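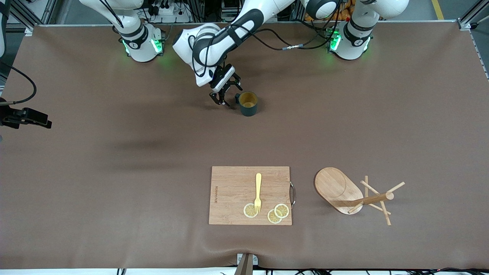 Do I need the whole kitchen list to use this, or can I just take the mugs?

Take whatever part you like. Every item has its own line in items.csv, and the mugs sit together near the top, so you can copy those lines out and ignore the rest. The only thing you'd lose is the sets file, which points at items from all over the list.

Nilard kitchen things, README

Hi! This is the readme for Nilard, my list of ordinary kitchen things and the words people use for them. I started it one January when Morag Leckie and I got into a long back-and-forth over whether a thing with a handle that you drink tea out of is a cup or a mug (she says cup, for everything, including the big ones). I wrote down what she called stuff, then I asked more people, and it kind of got away from me.

What you get

The list has 535 items. Each one is a single object you could pick up with one hand or two, so no ovens, no tables, no sinks. The names file has about 2000 names for those items, collected from people I know and people they know. Plenty of those are spelling variants, and I left them in because I like them.

items.csv: one line per item, with an id, a main name, a material, a color and a free-text note
names.csv: one line per name, pointing back at the item id
sets.csv: little groupings of things that get used together
notes.txt: my running notes, messy, read at your own risk

How I describe things

Main names are short and boring on purpose. A mug is "mug", a fork is "fork". Color goes in the color column and I try to use words a person would say out loud in a kitchen. This gets hard with dark stuff. The dark green mug took me three tries, because by the window it's green and at night on the counter I'd swear it's black. It's down as "dark green, nearly black", and the pale yellowish inside goes in the note. If an object is one color outside and another inside, the outside always wins the color column.

Materials are what I could tell by handling the thing or reading the bottom of it. Bamboo gets its own value, separate from wood. Adom Owusu pointed out that bamboo is a grass and I had it wrong in the first version, so thanks Adom, all the bamboo cutting boards got fixed in one evening. Handles that are a different material from the body go in the note too, so a bamboo board with a metal handle on the side reads "bamboo" and then "metal handle, curved".

Plastic cutlery is in there alongside the metal kind. I went back and forth on that! The yellow plastic fork is one of my favorite entries, mostly for its names: "picnic fork", "kid fork", "the yellow one", and Zuweira Dramani's "lunch fork", which I now say too.

Food

Food isn't really an item here, but it shows up in sets.csv because people kept describing kitchen things by what's on them. So there are 20 foods in a fixed list (lemon slice, bread, onion half and so on) and a set can mention any of them. I kept lemon and lemon slice apart. A whole lemon rolls off a board and a slice doesn't, and people talk about them differently.

A set looks like this, more or less:

name: tea with lemon
items: mug, cutting board, fork
food: lemon slice
note: fork is for moving the slices, add a knife if you're cutting your own

Some sets are a little odd. Driss Hegazy sent me a bunch that all include a rolling pin, even the one for soup. I kept them as sent.

Things I know are wrong

The serving spoon and ladle entries overlap a lot, and I gave up on sorting out the in-between ones. "Jug" and "pitcher" are merged under pitcher, which annoys my friends overseas. There are 2 colanders with the same note because I pasted it twice and can't remember what the second one was supposed to say.

Lettering on objects isn't recorded anywhere. Boards especially tend to have something small engraved near one edge, and I decided early on that I wasn't going to squint at all of them. If you want that column, please add it in your copy and send it my way.

Sizes are just small, medium and large. Large for a mug is not large for a board, obviously, so only compare sizes inside the same kind of item.

Changes

Second version: fixed bamboo, split lemon and lemon slice, dropped the "misc" color
First version: everything else

Using it

Do what you want with it. Print it, put it in a class, use it for a word game (Abdul-Rahman Agbenyega made one where you have to guess the object from its worst name, and it's really fun with the whisk). If you pass it on, keep this readme with it so people know where the words came from. The files are plain text with commas, saved as UTF-8, and the notes column has quotes around it since I can't stop using commas.

Adding a name

Send me the item id, the name, and where you'd say it if you don't mind sharing. One per line is great. Please don't send brand names unless that's truly what people in your house call the thing. Still missing: anything for tongs. I have one name for tongs and it's tongs.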